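Vundix glove rig - FAQ
Last edit 2023-06-20

Left cube keeps dropping out of tracking. What do I check?
Strap first. If the cube rocks on the back of the hand, retighten and redo the hand calibration. Then look at the marker faces - scuffs, fingerprints, tape residue. Dry cloth only, no alcohol, it lifts the print.

Do the left and right cubes swap?
No. Marker IDs are fixed per hand. Swap them and the log comes out mirrored, and we've had to toss takes over that.

Cable keeps snagging on things.
Run it back along the forearm and let it drop off the front of the desk. Leave slack at the wrist. Never accross the work area.

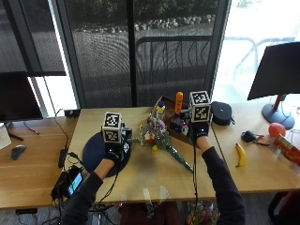
Gloves on, cubes mounted, desk set with flowers, tray and banana.

Can I use any desk?
Pretty much. Fixed camera has to see both cubes for the whole reach. Watch for lamps, a big shade can block a face when you lean in. Bright windows are a pain too, pull a blind if the tracker log shows error 119.

What is error 646?
Module lost its link. Unplug, wait, plug back in. Still there? Try the spare cable from the Idby drawer before you write it up.

How often do I recalibrate?
Every time the gloves come off. Also after 300 takes, even if it all looks fine.

Can I wash the gloves?
Cube and module off first, then hand wash, air dry. Overnight at least. No dryer - we lost a pair in December.

Where do broken cubes go?
Engelhardt bin, with a tag saying which hand and wich face. Don't glue them yourself.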